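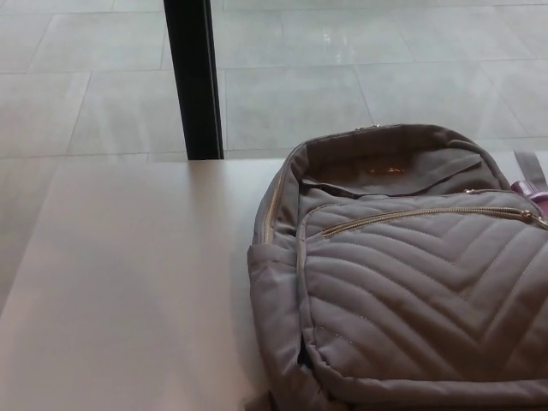
Issue 7

Urside Bag Tasks: Questions from Contributors
June – by Aino Kettunen
Last updated: Sunday

What counts as one example?
One attempt at one task, from the written instruction to the point where the hands or grippers come to rest. Opening a bag and closing it again are two examples and get two labels.

Which zip does "open the backpack" mean?
The main compartment. A bag with a front pocket has at least one more zip, so the instruction must name the part: "open the front pocket", "open the main compartment". Files with the bare wording are sent back for relabelling.

How long may an example run?
90 seconds. Longer attempts are split at a natural pause or dropped.

Do I keep failed attempts?
Yes. Mark them "fail" and give the step at which they failed. A snagged zip that is then freed is marked "recovered" – it is still a success. Do not trim out the snag.

How should the bag be placed?
On its back, front pocket up, top end pointing away from the operator. Shift and turn it slightly between attempts. After 10 attempts, change to a different bag.

Is an open bag a valid starting state?
It is, for closing tasks and for putting things in. Soft fabric rarely falls the same way twice, and the model needs to meet a main compartment that gapes with its edge folded inwards as well as one that stands clear.

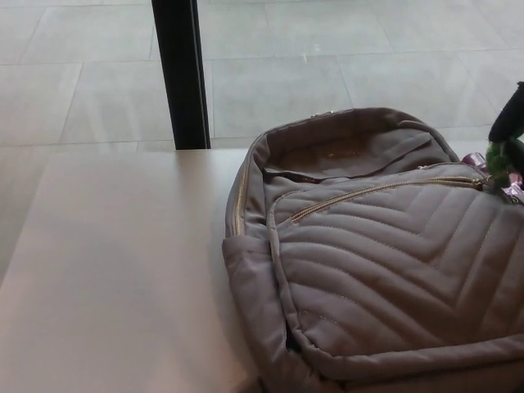 Setareh Abbasi writes that the closing examples gave her more trouble than the opening ones: the policy trained on her first set pulled the slider well enough but let go of the fabric too early, and the teeth bunched. She asks whether holding the fabric should have a label of its own.

From version 2 of the label sheet it does. Use "hold" for the hand that steadies the cloth and "pull" for the hand on the slider. Older Rirkside files will be converted by Jairo Chávez; please leave them as they are.

Contact: the Urside data desk | © Urside | Back to top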